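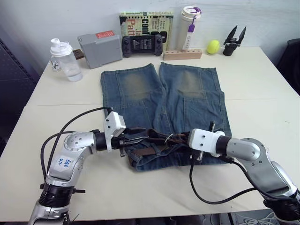
Choosing a gripper is often treated as a purchasing matter, but at the Nernau textile handling laboratory it has become a program of study in its own right. Eirini Moschos has led the comparison since October, and she agreed to discuss the work with the institute's newsletter ahead of the annual report. The laboratory has fitted its two-armed station with different fingers on each side, black on the left and metal on the right, and set both to the same garment. With a pair of jeans laid flat on the white table, the two grippers take hold of the belt and waistband from opposite sides and raise them slightly. "A waistband is a demanding test," Ms. Moschos said. "There are several layers of denim, there are loops, and with a belt in place the thickness changes every few centimetres. Fingers that manage a shirt very well may have a great deal of trouble with it."

The fingers under review are known within the laboratory by the names of their designs. The Harel set is the softer of the 2, and was drawn up for light fabrics. The Rostami set is stiffer and narrower at the tip. Both are mounted on the same model of housing, so that a set can be changed over without altering the arm program.

Ms. Moschos said the first weeks were given over to single-arm trials, which she now regards as less useful than expected. "With one arm you learn whether the fingers close on the cloth. With two arms you learn whether they keep hold when something is pulling the other way. Those are separate questions, and we had been treating them as one."

The laboratory has recorded 532 grasps to date on 17 garments. Of these, 54 were set aside after a fault was found in the way closing force had been logged. Asked whether this had delayed the work, Ms. Moschos said that it had, by several days, and that the logging routine had been rewritten as a result. "I would rather report a smaller number and be able to stand behind it," she said.

On the relative merits of the designs she was cautious. The Rostami fingers have so far slipped less often on heavy seams, while the Harel fingers leave fewer marks on finer cloth and are more forgiving when the arm arrives a little out of position. Neither has performed well on knitwear — a category the laboratory intends to revisit once new tip coverings have been delivered.

The choice of controller has also received attention. The station was moved to the Merka controller partway through the program, chiefly to allow both arms to be stopped from a single command. Operators required some time to become used to it. "The older controller was slower, but everyone knew its habits," Ms. Moschos said. "We repeated a portion of the earlier trials after the change, and I would advise any group in our position to allow for that in its schedule."

Cable routing remains under discussion. Technical staff have asked for a shorter run at the wrist, and Ms. Moschos expects a revised bracket to be fitted before the next series of trials, which will deal with jackets and lined trousers. The full results will be provided to member laboratories on request.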